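En defensa de la tapa de color

24 de noviembre de 2018

Vivo desde hace muchos años en una lengua que no es la de mi madre, y una de las palabras que más tarde aprendí fue «táper». En Zalau, donde crecí, guardábamos la comida en la misma olla, con un plato encima, y la olla entera iba a la nevera o, en invierno, al balcón. No necesitábamos ninguna palabra para eso. Cuando llegué aquí y una vecina me preguntó si quería un táper de lentejas, dije que sí por educación, sin saber si me ofrecía un guiso o una marca de lentejas.

Cuento esto para que se entienda que yo no soy imparcial. A los recipientes de plástico llegué de adulto, y como todos los conversos tengo opiniones demasiado firmes. La de hoy es la siguiente: la tapa de un recipiente de cocina debe tener color, y cuanto más feo sea ese color, mejor.

Sé que la moda va en la dirección contraria. En las revistas de casa se ven estantes con frascos iguales, tapas de bambú o de un gris muy discreto, etiquetas escritas con una letra preciosa. Es bonito, no lo niego. Pero yo he cocinado en una casa así, la de unos amigos que se mudaron a Ollano, y durante una semana no encontré nada. Abría la nevera y veía una pared gris. Para saber dónde estaba el arroz tenía que sacar seis cajas, y dos veces metí la cuchara en el caldo pensando que era compota.

El color resuelve este problema de una manera casi infantil. En mi casa la tapa verde quiere decir comida hecha que hay que terminar pronto. La roja es para lo que lleva carne, la azul para la fruta cortada. Ningún invitado conoce el sistema y, sin embargo, todos lo entienden al segundo día. Y si la tapa es de un tono chillón, la caja no se pierde detrás de la leche.

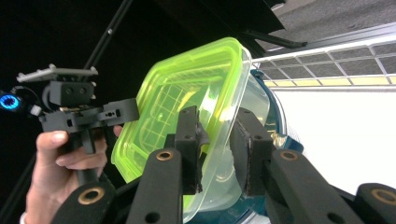
Recipiente transparente con tapa de un verde amarillo neón.

Admito que un verde así no combina con nada. Fíjense, no obstante, en otra virtud del conjunto: el cuerpo es transparente. La tapa me dice que hay algo y las paredes me dicen qué es. Las dos cosas son necesarias. Un recipiente opaco con tapa de color es solamente medio útil, y uno transparente con tapa transparente es, en una nevera llena, casi invisible. Yo tuve varios de estos últimos y los encontraba siempre tarde, por el olor.

También me gustan las esquinas redondeadas, por una razón poco poética: se lavan bien. En las esquinas rectas se queda la salsa de tomate, y la salsa de tomate, como sabe cualquier persona que friega, no perdona.

Hay quien me dice que el plástico es vulgar y que debería pasarme al vidrio. Tengo dos fuentes de vidrio y las aprecio — pesan mucho, y cuando las llevo al trabajo lo nota mi hombro. Hay también quien me recomienda los juegos caros. En junio vi en un escaparate uno de la casa Wultix, de 20 piezas, todas en color arena. El vendedor abrió una caja, yo dije «¡Oh!» como si me gustara mucho, y salí sin comprar. En la misma calle me llevé unas tapas naranjas sueltas, que por milagro encajaban en mis cajas viejas.

Esto último merecería otro artículo. Que las tapas no encajen entre marcas me parece una pequeña falta de respeto hacia el que cocina. Una tapa rota condena a la caja entera, y una caja sin tapa acaba guardando tornillos o gomas elásticas en un cajón. En mi cajón hay tres.

Mi madre, cuando viene de visita, sigue poniendo un plato sobre la olla. La dejo hacer. Por la noche, cuando se ha dormido, paso la sopa a un recipiente y le pongo la tapa verde.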